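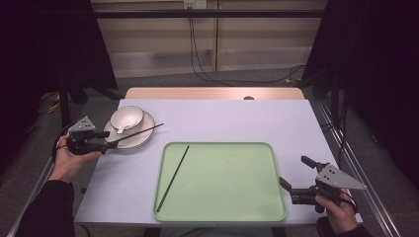 September 25, 2026. Sensory kitchen, Adthorpe. Entry by S. Başaran.

Reduced-salt broth, batch 1537. The purpose of the session was to establish whether the change of stock base agreed in June can be detected at the table when the broth is served with wheat noodles. The earlier tastings used plain broth only, and the results do not tell us much about a full bowl.

The base was made up to the Odwood recipe without alteration, apart from the kelp, which was steeped cold overnight and removed before heating. Dried mushroom went in at the start of the simmer and was strained out at the end. Yield after straining was 444 g per pot. The loss was greater than in the last batch and I attribute it to the wider pan. The narrow pan should be used next time, or the lid kept on for the second half.

Broth was held at 80 °C until service. The probe in the left-hand well reads low and has been labelled accordingly -- please do not use it until it has been checked against the ice bath. 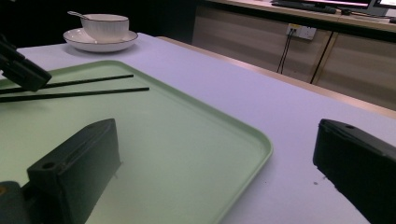

Noodles were boiled separately and rinsed, and no salt was added to the water. It should be recorded that the Sokton noodles carry a good deal of salt of their own. In the first tasting round this was enough to hide the difference between the control and the reduced broth almost entirely. In the second round, with the noodles rinsed twice, the panel separated the two without difficulty. I would therefore treat any result obtained with single-rinsed noodles as doubtful, including those on the previous page.

Comments on the reduced broth were mostly favourable. The word "thin" appeared on several sheets, always for the first mouthful and seldom afterwards. Ita Noonan found the mushroom too strong once the bowl had cooled. Oluf Vigfúsdóttir preferred the reduced broth to the control in both rounds and asked for that to be noted.

Order of serving remains a weakness. The control went out first in both rounds, contrary to the plan, as the coded labels had been printed in the wrong sequence. The labels have been reprinted and are in the drawer beneath the scales.

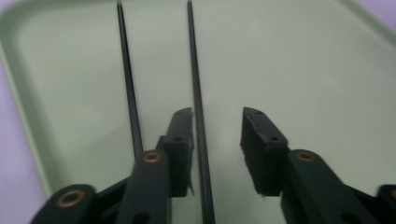 Fergal Nic Giolla has since written that the serving order matters less than the gap between bowls, and that seven minutes with plain water and a cracker would do more for the results than any reshuffling of labels. He also asks whether the Haddad white pepper was added before or after straining. It was added after straining, to both pots, in equal amounts.

I accept the point about the gap. The plan will be amended, and the reversed order will be run as well -- the two changes on separate occasions so that their effects can be told apart.

Outstanding:

- repeat both rounds with double-rinsed noodles
- half the mushroom in one pot, all else unchanged
- probe check, left-hand well
- spare kelp to be resealed and dated

Remaining broth discarded at close. Tasting sheets are in the blue folder, unsorted.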